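Previer cell, dish rack set
Gallery, Hendside site
6/26/25

Examples gathered for the Previer learning system. The task family is crockery handling with two arms: cups and glasses on a printed cloth, a wire dish rack at the back, and a few objects left among them that have no place in the task. Wall and cloth patterns are chosen per set and stay fixed for its duration. All examples in this set are recorded by teleoperation — no scripted motion is mixed in.

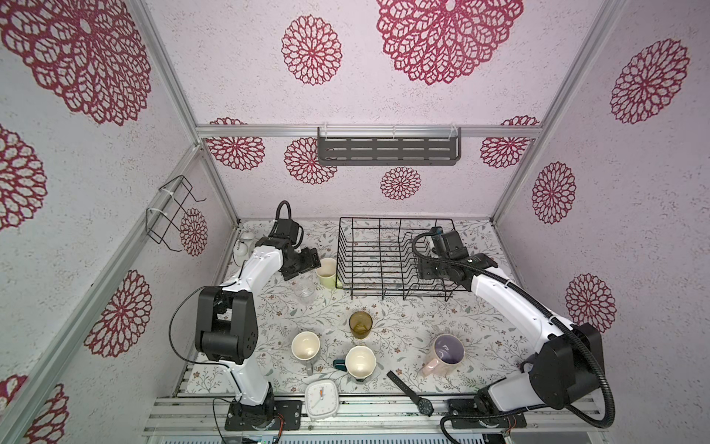 Both pictures: left gripper by the green cup, right gripper over the right part of the rack. Amber glass, pink mug, clock and wristwatch on the cloth.

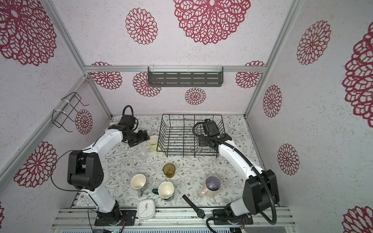
Catacutan wrote in after the previous set went up, arguing that the distractor objects are too easy. A watch or a clock looks nothing like a mug, the message said, so a policy can ignore it on shape alone and the success rate tells you little about attention to the instruction. The suggestion was to use objects of the same class as the target and vary only the handle colour or the direction it faces. Catacutan also asked whether failed grasps are thrown away, and would prefer them kept with a flag.

On the first point, same-class distractors are planned for July. On the second, failed grasps are kept. An episode with a miss followed by a recovery is stored whole and tagged at the moment of the miss. An episode the operator abandons goes to a separate folder and is left out of training by default.

Notes on the set

Each layout is used for 13 episodes, then the cups are moved and the handles turned. Operators change over after 4 layouts. Episodes in which an arm touches the wall are cut at contact.

Glass remains the weak class. Clear glass on a patterned cloth gives poor depth, and the Lidard labelling tool still loses the rim in some views. Masks for glass are drawn by hand until that is fixed.

Timestamps come from the arm controller and the camera streams are aligned to it afterwards. Earlier sets used the camera clock and should not be merged with this one without resampling.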